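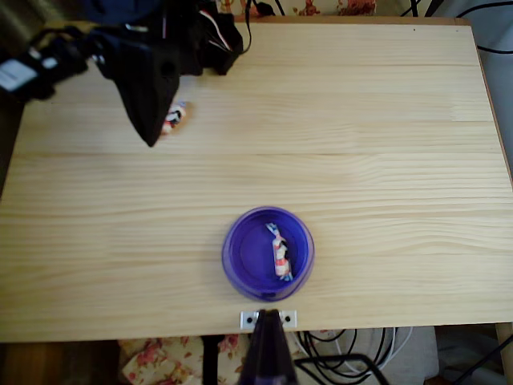 Visit to the Jorkon sweet works, July

We met Ildikó Rácz at the side gate and were given hairnets and overshoes. The boiling room comes first – very warm, and too loud for questions. Sugar and glucose go into the pans at one end and the syrup leaves for the cooling tables at the other. Ottó Nyitrai has worked there for 26 years and still checks the colour by eye.

Wrapping is upstairs. Line 5 was stopped for cleaning, so we watched the mint line instead. The shop by the exit takes cards and shuts at noon on Saturdays.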